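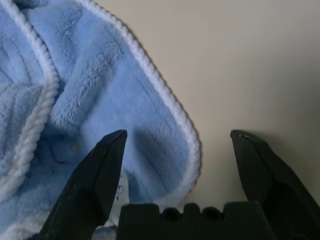

Where do I find the new episodes once I've added a show?
They sit under Coming Up in the left-hand menu, sorted by air date.

Setting up your watchlist in Naltard

I use Naltard every night to keep track of the series I'm halfway through (too many), so I've written this section the way I'd explain it to a mate on the couch. You'll need the app installed and your account confirmed before you start.

1. Open Naltard and choose My Shows, then New Watchlist. Give it a name. Mine's called Fimenville, after the town in the first series I ever tracked.

2. Type a title in the search bar and wait for the list to fill. Remakes often share a name with the original, so check the year before you tap Add.

3. Pick your region. Premiere dates for Australia can be a day behind the US ones, and the app goes by whatever you've set in this step.

4. Choose how you watch: weekly, or saved up for a binge. If you pick binge, alerts stay quiet until the finale has aired. I love this setting!

Note: A free account holds 26 shows per list. When you hit the limit, archive something you've finished and the spot opens up straight away.

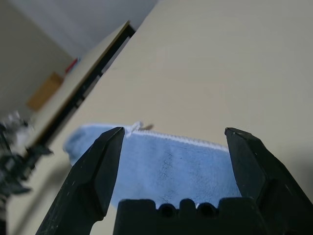 Light blue microfibre towel on a tabletop.

Turning on premiere alerts

1. Go to Settings, then Alerts, and switch on Premieres.

2. Set how early you want the nudge. I have mine at 2 hours, which gives me time to cook dinner and get everyone organised.

3. If you follow film releases as well, link your Brarodetti cinema account and tick Local Sessions. It'll show the nearest 3 cinemas with the film on — handy for those short big-screen runs some series get before they go to air.

Caution: Turn on Hide Spoilers before you open the episode pages. The cast list can give away who's back for the next season, and I learnt that one the hard way with the Erdős miniseries.

Note: Double episodes count as one entry in the guide but as two in your viewing total. To change that, open the show, tap Edit and choose Split Entries.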